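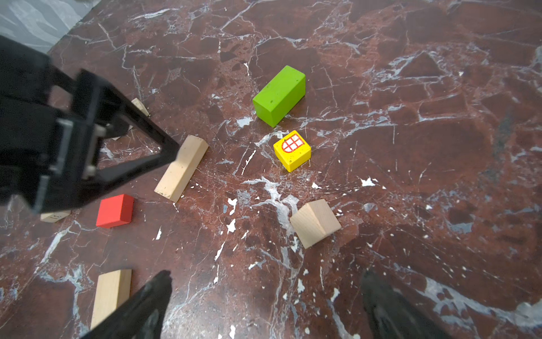
Talks Workshops Resources Newsletter Contact
Resources > Apartment living > Speaker notes
Search this site Go

The Neighbour Upstairs: living with hard floors
Notes for the Balura session. Allow 22 minutes, plus however long people want to talk about their neighbours.

Opening

Wait for the chairs to stop scraping. If they don't stop, use it.

Ask who lives below someone. Then ask who lives above someone. More hands always go up for the first, a mathematical puzzle I'm happy to leave alone.

I've lived in both positions. In the Nandetar building I was on the second floor and spent three years composing notes to the people on the third. Then I moved up to the third floor in Dundbridge and discovered that I walk like a wardrobe being delivered.

What we're hearing (slide 2)

Two kinds of noise, and people mix them up. Airborne is voices, telly, the dog. Impact is anything that strikes the floor: heels, chair legs, a dropped spoon, a box of building blocks tipped out before breakfast. Most complaints I see are about impact. The floor itself becomes the drum and the flat below gets the concert.

Do the spoon demo. Drop it on the tile, then on the tile with the rug offcut underneath. Drop it from the same height both times, as someone in Serrano pulled me up on this and they were right.

Stone, tile, timber

Don't be snobbish about carpet. We all tore it up, me included, and felt very modern. Carpet on underlay is still the cheapest quiet you can buy, and it also hides the biscuit.

Stone and tile look lovely and forgive nothing. If the acoustic layer wasn't put in before they were laid, it's a big job to put it in afterwards. Floating timber sits somewhere in the middle and depends on what's under it, so ask to see the product sheet. "It's got something under it" is not a product sheet.

Mention by-laws here, briefly. Every building has its own. Read yours before the renovation, when it's useful, and keep the approval letter somewhere you'll find it. Don't get drawn into anyone's particular dispute. At Serrano I got drawn in and we lost the tea break.

Things to try first (slide 5)

Felt pads on chair legs. Replace them, too; the old ones end up as grey crumbs with hair in them.
Thick rug where the children play, with a proper underlay that reaches the edges.
Soft-soled slippers. Keep a spare pair at the door for guests and accept that they'll think you've joined something.
Washing machine levelled and off the spin cycle by 9 pm.
Move the exercise bike away from the spot above a bedroom.

The conversation

Slow down for this part.

Go and knock early, while you're still fond of each other. Pick a decent hour. Say what you hear and when you hear it. "A thud at about 6 most mornings, over the bedroom" gets you somewhere. "You people" gets you 18 months of stamping.

Offer to swap flats for ten minutes so each can hear the other's floor. I've seen it done in Dundbridge. Both parties came back rather quiet, and one bought slippers.

If they ask about notes under the door: short, signed, no capitals. Mine from Nandetar ran to two pages and had a heading. Read out the first line only.

Questions

Someone will ask about ceiling insulation. Helps with voices, less with footsteps, get a quote from a person who has been up a ladder in your actual building.

Someone will ask about earplugs. Yes.

Collect the spoon and the rug offcut before leaving. The hall wants its tile back.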